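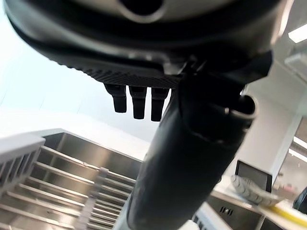
Coin cuisine, la pièce bien éclairée.

Cahier d'atelier, 3 avril 2026

Je reprends le cahier après une bonne coupure, et avec plaisir, parce que le coin cuisine commence enfin à ressembler à un endroit où l'on aurait envie de préparer à manger. Vilmos Oláh voulait qu'on commence par les placards, moi par l'évier, et comme c'est moi qui tiens l'éponge j'ai gagné (il boude un peu, ça lui passera avec le café).

Pour l'évier, donc : on garde les légumes factices dans le grand bac, à gauche. L'aubergine, le bok choy, la pomme, le radis blanc avec ses fanes - tout ce petit marché reste ensemble, et on ne le disperse plus sur le plan de travail comme en juin, où j'avais fini par retrouver un fruit derrière les classeurs Pristmont ! Le bac de droite, plus étroit, est réservé à l'égouttoir et à la vaisselle.

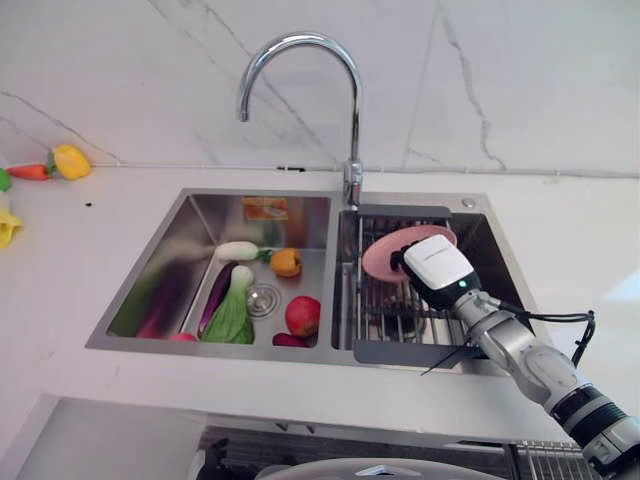 Sandamali Barua me demande si l'on ne devrait pas passer les assiettes avant les légumes. Je suis plutôt d'accord, à condition de laisser la bonde du bac gauche dégagée, et de penser à essuyer le plan blanc, qui marque pour un rien. Elle propose aussi de noter l'ordre de rangement sur une fiche, avec la référence Dalletti 977 pour la caisse des légumes et 1 277 pour celle de la vaisselle. Très bien, mais que quelqu'un d'autre écrive la fiche, mon écriture a déjà fait assez de dégâts. 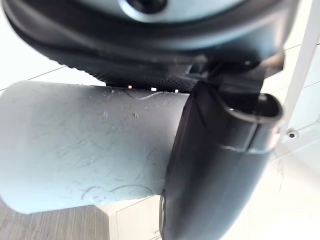
Reste la question des objets fatigués. Le bleu clair, tout éraflé, avec ses traits qui ressemblent à du stylo, je ne veux pas qu'on le jette - une surface un peu mate comme celle-là se remplace mal, et le catalogue Grakolau ne m'a rien montré d'aussi bien. Vilmos essaiera un chiffon doux sur un petit bout, sans produit.

À faire : étiqueter les deux caisses, rappeler Popescu pour les 8 assiettes, racheter des éponges.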